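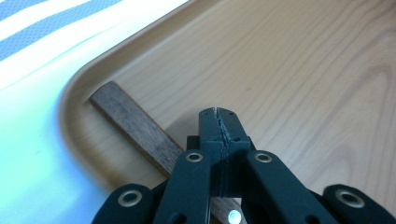
Photo: Krisztina Sárközi

July, started 9:40

Undora campaign prep, second week of the month. Main job was to get the reward tiers to match what Besik can build in the first batch.

Goal is still the one we agreed in spring. The page draft had the basic unit and the two-pack at the same shipping rate, which is wrong. The two-pack goes into the next weight class once the charger is in the box. Fixed in the sheet, not yet on the page.

Mailing list before cleanup: 2894 addresses. After taking out bounces and doubles: 2680. Most of the doubles came from the Milturero sign-up form, which accepts the same address again if there is a capital letter in it. Form is patched. I kept the old list in the archive folder in case anyone asks why the number went down.

Stretch goals. We had 4 on the whiteboard:

Second color for the shell - keep, Besik says the mold doesn't change.
Longer battery - drop. New cell means new test papers and we can't promise a month.
Open file format for the motion sequences - keep, mostly done anyway.
Carrying case - undecided. Illés quoted a price but no minimum order yet.

Video script is down to a length we can use. Cut the part on how the team met. The demo where the unit finds its way back to the charger is still too long and needs one clean take. Firmware from last night stalls on wake if the Bluetooth link drops first. Restart clears it. Logged. 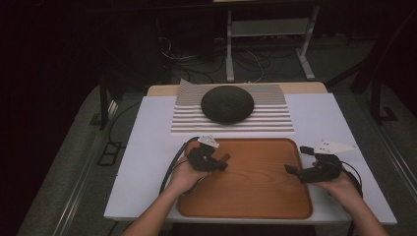 Krisztina Sárközi wrote back at noon that the case should stay off the page until Illés gives a minimum in writing, and that she would sooner launch with 2 stretch goals we can ship than explain a late one to backers. She also wants the delivery month moved back on the two-pack only.

Agreed on the case. Not sure about the delivery month - two dates on one page will bring in a lot of email. Left both versions in the draft with a note.

To do: shipping table on the page, update text for day one, ask Besik for the cycle time on the shell, retest wake bug with the link off from the start. FAQ still has the old warranty wording, copy the new one over before the preview link goes out.

Stopped 5:15. Preview link not sent.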